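Cutting down on coffee without the headache

I used to drink six mugs of coffee a day and thought I was fine, right up until I spent a weekend at my sister's place in Lallon, where there's only ever tea. By the second morning I had a thumping head and I was snapping at everyone over the toast. So I went home and worked out a way to come down slowly, and quite a few of you have asked me to write it up. (If you're pregnant, on regular medicine or have a heart problem, have a word with your pharmacist or GP first.)

Why your head hurts

Caffeine narrows the blood vessels in your head a little. If you have it every day your body gets used to that, and when you suddenly stop, the vessels widen again and you get the ache. It usually starts within 24 hours of your last cup and can hang around for several days. Tiredness and a foul mood are normal too. Come down gently and you may hardly notice any of it!

Step 1: Write down what you really drink

Do this for a week before you change anything. Put everything in - coffee, tea, cola, energy drinks, even dark chocolate if you eat a lot of it. I kept mine on the back of an Eklund calendar that was hanging by the fridge, one pencil mark per mug. Make a note of the time as well. I was sure I never had coffee after lunch, and there it was in my own handwriting, 4pm nearly every day.

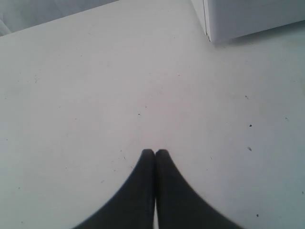 My kitchen in Roroncombe

Step 2: Measure your mug

Fill your usual mug with water and tip it into a measuring jug. A lot of the advice you read is based on a cup of 200 ml, and plenty of mugs hold far more than that. If yours is a monster, switch to a smaller one and change nothing else for the first few days. I found this the easiest cut of the lot.

Step 3: Start mixing in decaf

I buy a bag of Cledia decaf and keep it in a jar next to the normal stuff. For the first week, make each mug with three spoons of normal to one of decaf. The next week go half and half, then one to three. If you get a headache, go back to the last mix that felt all right and stay there a few more days. There's no prize for speed.

Leave your first mug of the day until last. It's the one you'll miss most, so weaken the afternoon ones first and let the morning one be.

Step 4: Find something else for the evening

Half of my coffee was just wanting a warm thing to hold while the telly was on. Warm milk with a bit of cinnamon does the job for me, or hot water with ginger when I've had a big tea. I do the milk in the microwave, which has one of those round dials, so I give it a short turn, stir, and then another short turn if it needs it. Go easy, as milk boils over in no time and you'll be wiping the inside out at bedtime.
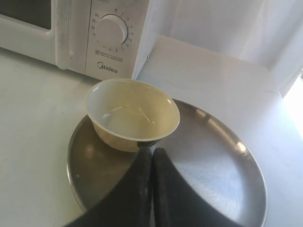 If you slip up

You will, probably at work, probably when somebody else is making a round. Have the coffee, enjoy it and carry on with your mix the next day. Drink plenty of water, and try not to reach for painkillers every time - check the packet too, because some of them have caffeine in!

I'm down to one proper mug at breakfast now, and decaf after that. It took me from October to just before Christmas.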